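The Case for Stating Usable Volume

Household storage is sold by outside dimensions. A shopper reads width, depth and height, multiplies if so inclined, and assumes the result is what the thing will hold. For rigid containers with straight walls the error is small. For fabric bins, tapered tubs and anything with a folded lid, it is large enough to decide whether the purchase was worth making. I think retailers should be required to print usable volume on the label, measured by a published method.

Consider how the present figures are produced. A fabric bin is measured while new, with its walls pulled square. In service the walls bow outward when the bin is full and lean inward when it is nearly empty. The stated width is therefore a value the bin holds only on the day it is unfolded. A shelf opening is fixed. If the bowed width exceeds the opening, the bin has to be underfilled to fit, and the capacity lost that way appears nowhere on the packaging.

I tested this on two bins I own, a Hevus and a Dodex of the same nominal size. I lined each with a thin bag, set it in a shelf bay and filled it with dry beans until the sides touched the bay. The Hevus held 78 percent of the volume implied by its label. The Dodex, which has a stiffer base panel and a wire in the rim, came closer. The label offers no way to tell them apart. Both give three numbers, and the numbers are identical.

The usual objection is cost. Small sellers, the argument goes, can't afford laboratory testing for a product with a thin margin. A fill test doesn't need a laboratory. It needs a bag, a granular fill of known density, a scale and a fixed enclosure. The housewares shop in Hernberg where I bought the Dodex lists 800 items in its storage section, many of them the same design in a different print. One test per design would cover the lot.

A second objection is that buyers don't read labels. Some don't. Luggage buyers do, and they learned to do so after liters became common on the tag. Freezer buyers compare net capacity as a matter of course. A figure has to be present before anyone can form the habit of using it.

There is a fair dispute over method. Gál, a small maker of canvas tubs, prints a capacity measured to the rim with no enclosure. That favors soft walls, which are free to spread. I would require two values: one unconfined, and one inside an enclosure that exceeds the nominal width by 6 millimeters. Tapered bins should also carry the base dimensions, because folded clothes and books stack from the bottom and the narrow end sets the limit.

Wall height needs the same care. A soft rim sags, so a height taken at the corners overstates the middle of each side. The lowest point of the rim is the honest number, and it takes a ruler to find.

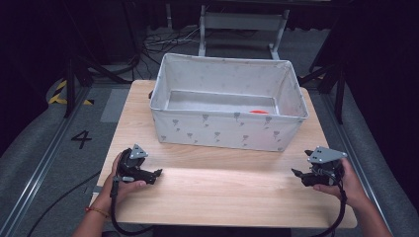
A fabric storage bin with soft sides and a seamed rim.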